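About Kandwood

Kandwood is a small animation studio that makes short, silly cartoons for children and for the adults stuck on the couch next to them. Naa Opoku started it after years of drawing backgrounds for other people's shows, mostly trees. She still draws the trees. The rest of us have learned not to offer.

Our first series, Nitow, followed a goat who inherits a bus company and runs it badly. It ran for 248 episodes, each one two minutes long, and the goat never did learn to park. After that came Isex, a mystery show set in an elevator, which did very well in places with tall buildings and puzzled everybody else.

We have five animators, one sound person and a piano that came with the lease. Scripts are read aloud on Monday mornings, when people are hardest to amuse. If a joke gets a laugh before coffee, it stays in.
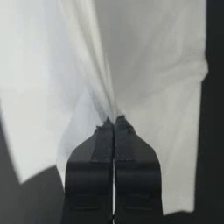 Photo: Kandwood

Our new show, Kyei, is in production now and should be finished in June, a month we picked because it sounded far away. We also take on title sequences and the odd commercial, provided we don't have to make the product dance. We did that once. It was a mop, and the client had notes on its hips.

Pitches are welcome by mail or in person at Suite 505. Please don't bring puppets.

Recent news
Kyei: first character sketches
Nitow returns to Saturday mornings
We're hiring a storyboard artist
Open studio evening, 18th September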